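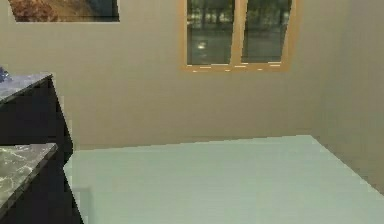 A beige room with a framed picture on the back wall and a dark cabinet on the left.

Dad's two-word review of his son's song has the internet in bits

"Bit long."

That was it. That was the whole review. And it has now been watched more times than the song.

If you missed it over the weekend, the clip comes from Santosh Pandey, who makes music in his bedroom in Sinthorpe under the name Ilunent and had, by his own count, 87 followers when he hit post. He'd spent most of the year on one song. Finally finished it. Decided the first person to hear it should be his father, a retired bus driver who likes old film songs, cricket on the radio and very little else.

So he props the phone against the fruit bowl, hands over the headphones and presses play.

For the first minute, nothing. Dad looks at the table. Dad looks at the ceiling. He takes one side off his ear to check whether the kettle has boiled (it hasn't), puts it back. Somewhere in the second verse his foot starts going, then stops, like he caught it.

Then the song ends, he takes the headphones off very carefully, folds them, and delivers his verdict.

"Bit long."

Santosh's face! He holds it together for maybe a second and then he's gone, head down on the table, laughing so hard the phone slides over and you get the last part of the video sideways. You can hear his dad asking if there's a shorter one.

Reader, there is now a shorter one.

Santosh went back that same night and cut the track, which is called Mwaipopo, down from 6 minutes to 4. He posted the new version with the caption "dad edit" and it has gone a little bit nuts. By the next morning there were 700 comments under it and a good chunk of them just said "bit long."

"I've had more messages today than in my entire life," he told us when we got him on the phone at lunchtime. "People are sending me their dads. Like, videos of their dads reacting to my song. I did not ask for this but please keep doing it."

They are. Our favorites so far: a dad in a truck who listens to all of it and says "who's this for," a grandpa who falls asleep, and a mom (moms are joining in now) who cries at the bridge and then says she wasnt crying, it was onions. No onions anywhere.

The name of the song has caused some confusion so let's clear it up. It's the last name of his old music teacher, the one who let him stay behind after school and use the good keyboard. He asked her first. She said yes as long as it wasn't a sad one. It is kind of a sad one. She has forgiven him.

"She wrote to me before it blew up," he says. "She said the chorus comes in late. So that's two of them."

And the man himself? We did ask. Mr. Pandey senior is aware that something is going on. A neighbor showed him the clip on her phone, and his main takeaway was that he should of worn the other sweater. He's been recognized once, outside the pharmacy, by a teenager who shouted the catchphrase at him from a bike. He thought it was about the line.

Has he heard the shorter version?

"He has," says Santosh. "I played it to him at breakfast. I didn't film that one, I wanted it to be just us."

And?

"He said better. Then he asked if he could have the headphones for the cricket."
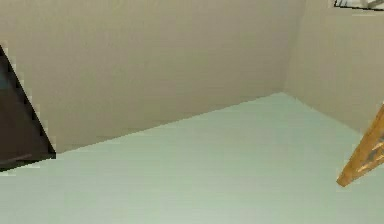 Beige walls meeting at the corner over a pale green floor.

Better! We'll take it. Framed and on the wall, that one.

There's more coming. Gindell, the small label that puts out a lot of that soft, sleepy bedroom stuff, got in touch the day after the clip took off and is going to release both versions as a single in December. Long one on one side, dad edit on the other. Santosh says he read the email standing up in the grocery store and had to put his basket down. No tour, no album, not yet, he's keeping the day job at the tile shop and says they've been very nice about him checking his phone.

He is playing one show though, a short set at the library hall in Sinthorpe, doors at 7 p.m., free to get in. First time he's played in front of people he can see. His dad's been told he can sit wherever he wants.

"Near the exit," says Santosh. "He's already said. In case it goes on."

The comments, because we know you want them:

"my dad said 'is it finished' and it was still the intro"

"BIT LONG is going on my headstone"

"I came for the dad and stayed for the song, its really good??"

"the way he FOLDS the headphones. the respect. the cruelty"

"Played this to my father in law, he said it needs a drummer. He's a drummer"

"someone get this man a radio show"

That last one has a lot of likes and we're not against it. An hour of a man playing new releases and saying two words after each. We'd listen. We'd listen to the whole thing, and we'd probaly agree with most of it.

Anyway both versions are up now, go and pick a side. The office is split. The long one has that extra bit with the piano near the end, which was the first thing to go in the dad edit and which at least two people here are quite upset about.

Got a dad with opinions? Send us your clips, keep it under a minute, and please ask him first.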